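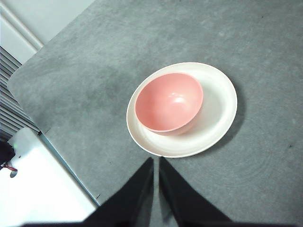 Pink bowl in the white plate, gripper fingers at the near side.

Home > Workshop > Tips > Arms and Grippers > Build Log

Bowl-handling tips from our bench-top arm
Last updated: 22/06/2025

We've been building this arm at the Sudodcombe shared workshop since December, and I can't tell you how much fun dishes are! Blocks are easy. A bowl is round, slippery and slopes away from you everywhere -- so these tips come from plenty of evenings with the Tudolton controller and a lot of tea.

Start with plain dishes. One bowl, one plate, no pattern, different colors. It makes checking your camera view so much quicker.

Go over the rim. We tried squeezing the whole bowl from outside and it kept skating off. One finger inside, one outside, pinch the wall between them, and lift slowly for the first 3 seconds.
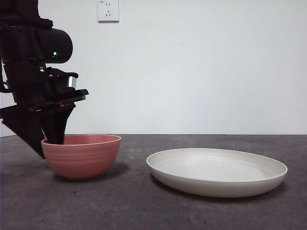
Leave yourself open table between the dishes, too. I like a wide gap while I'm still tuning, then I close it up once the moves behave. And bring the finger down straight -- if it comes in at a slant it'll nudge the rim and your saved position is off for the rest of the run.

Check your fingertip screws every 4 runs. Ours work loose (a dab of thread locker helps a lot). We're at 691 saved moves now and I still forget this one.

Tie the cables with some slack at the wrist. Run the arm through its full reach by hand, power off, before you snip any ties.

If the fingers slide on glazed dishes, glue on thin strips of rubber. Old bike tube is great!

Comments (3)

benchrat460: Rim trick worked first go on my Skultau kit. Thank you!!

Mo_in_the_garage: Does the bike tube leave marks on white plates? Mine did until I washed it with dish soap.

tinpot: Would love a page on stacking next.

Previous tip | Next tip | Back to Workshop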